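Damping a desk that hums

Last updated: July

The desk in my back room at Vudumstead has a resonance problem. It is a wide brown top on a steel frame from Vovley, bought second-hand, and it picks up anything that turns or buzzes within reach of it. A small fan at one end can be heard at the other. Typing produces a dull note under each keystroke, and the desk microphone collects all of it. I have spent several evenings measuring and treating the thing, and these are my notes.

Finding the frequency

A panel held at its edges has a set of natural frequencies. The lowest usually carries most of the sound, as the whole middle of the panel moves up and down together. To find it, clear the top, place a phone in the centre with a recording app running, and knock once near the middle with a knuckle. Repeat with the phone at a corner. The free spectrum viewers are good enough for this. A tall narrow peak is the one to treat.

Mine was at 137 Hz with nothing on the desk. There was a second peak at 287 Hz, lower in level, and a third at 634 Hz that only appeared when I knocked near an edge. The fan's own hum sat close enough to the first peak to drive it, which explains why moving the fan changed so little. Every position on the top was still on the same panel.

Note the level of each peak as well as its frequency. A treatment that moves a peak without lowering it may look like a success until the next appliance happens to match the new figure.

Mass, stiffness and damping

Adding mass lowers the frequency. Adding stiffness raises it. Neither removes energy, so the panel still rings, only on a different note. Damping turns the movement into a very small amount of heat and makes the ringing die away sooner. Most advice on quiet desks mixes up the three, and people end up with a heavy desk that hums lower.

I tried mass first, mainly out of laziness. A paving slab on the shelf beneath the top did nothing, as it was attached to the frame and the frame was never moving much. The same slab placed directly on the top brought the first peak down in frequency and left its height almost unchanged. It also took up the space where I write.

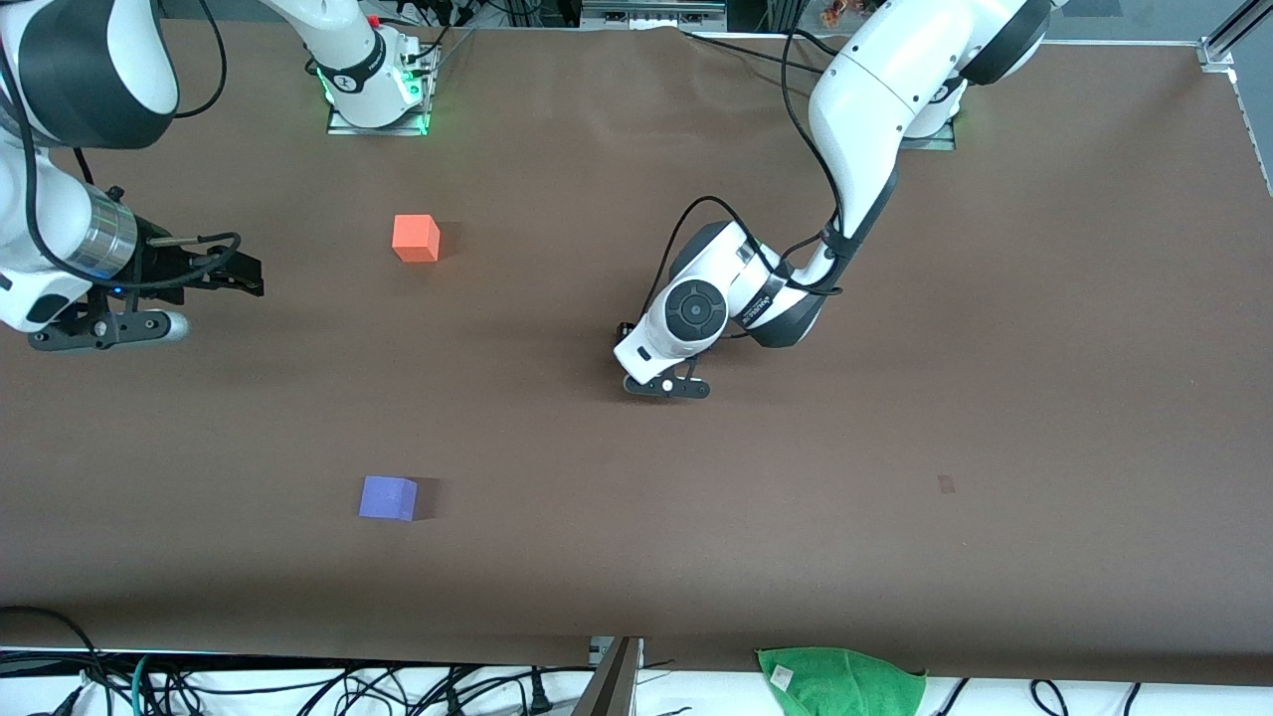

Treating the underside

The underside is the correct place for damping material, and it leaves the working surface alone. I used Troltesum sheet, a soft self-adhesive layer with a thin metal face. The metal matters. When the panel bends, the soft layer is sheared between two stiff ones, and that loses far more energy than the same layer left open to the air.

Placement matters more than coverage. I fixed 6 pieces, two across the centre and one towards each corner, having first wiped the underside with spirit and left it for an hour. Press from the middle of each piece outwards. A trapped bubble is a patch of sheet doing no work.

With the pieces on, the first peak fell sharply and spread out, and a knock now gives a short thud. The second also improved. The third did not change in any way I could measure, and I suspect it belongs to the front rail.

The fixings

Check these before buying anything. The top was held to the frame by eight screws, and three of them turned freely. A loose fixing rattles, and it also lets the panel behave as though it were larger than it is. I fitted felt washers between the frame and the top and tightened each screw until the felt was just compressed. Going further squeezes the felt solid and defeats the purpose.

Feet are a separate matter. Rubber feet keep the desk's vibration out of the floor, and the floor's out of the desk. I bought a set from Halás which were too hard for the weight of this frame and had almost no effect. A softer set is on order, and I will add the readings here when I have them.

Related posts
Measuring room noise with a phone
Felt, cork and rubber compared
Why the bookcase buzzes
Quietening a small fan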